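Catríona Ó Flaithearta
Posts about flowers, small rooms and slow weekends

I want to write some posts about artificial tulips, because three people have asked me already and my answers became too long. So, a thread.

First thing: please do not buy the bunch where all the flowers have the same color. Real tulips from a market are never so equal. I like to mix very dark ones with pale ones, and one or two strange colors between.

Second thing: the vase. I use a red glass one with ribs mostly for the dark flowers, and a clear one for the light flowers. 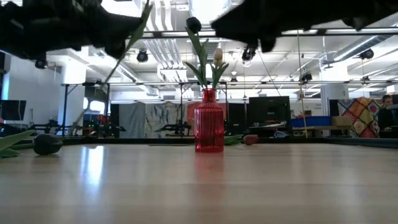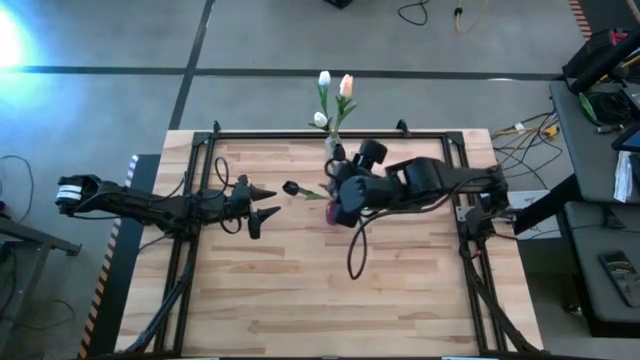
Red vase in the first and the last, clear vase in the second, both together in the third. 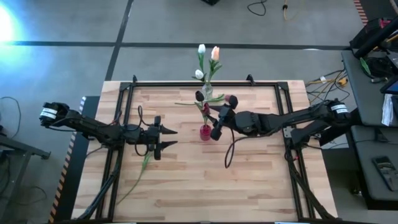
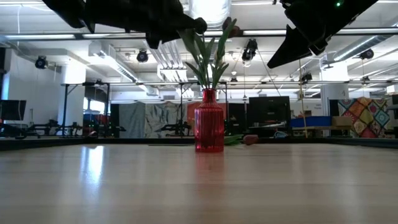
Now about the stems. When they come from the shop they are straight like pencils, and it looks very false. Inside there is a wire, at least in the ones I buy. Bend it a little, low down, then bend it back the other way near the flower. Two soft bends are enough.

Do not bend all of them to the same side! I did this in May with a whole bunch and it looked like there was wind in my kitchen.

The leaves need more work than the flowers. In the box they are pressed flat to the stem. Pull each leaf out with two fingers and curl the end of it around a pen. If a leaf comes off, you can push it back on, it is only a small plastic ring that holds it.

About the height. A narrow neck is your friend, because two or three stems will stand alone there and not fall to the sides. In a wide vase you need many more flowers, or you need to put something inside. I tried glass stones. They were pretty but every stem moved when I touched the table.

Kamran Zaidi asked if you can cut them. Yes, but not with your good scissors. The wire will make a hole in the blade. I use the old pliers of my father, and I cut one centimeter at a time, because you cannot put it back.

I always make one flower short and one tall. If the vase has only two flowers, this is even more important. With equal height they look like two people waiting for the bus.

Cleaning: a dry brush for make-up, the big soft kind. For a bad dust I wash them in the sink with cold water and a drop of soap, and leave them on a towel over the night. The dark ones show the dust much more than the pale ones, so be ready for this.

Umut Bozkurt wants to know if I put water in the vase. In the clear one, sometimes, when guests come. The wire can rust after some days, so I take it out again and dry the stems.

Price: I paid 18 for my last bunch, in the small shop Andreadis. There are cheaper ones but the edges of the petals had loose threads, and you will see them every morning when you drink your coffee.

I still did not find a good yellow. All the yellows I saw are too strong, like a raincoat. If you know a soft one, almost like butter, please write me the name of the shop.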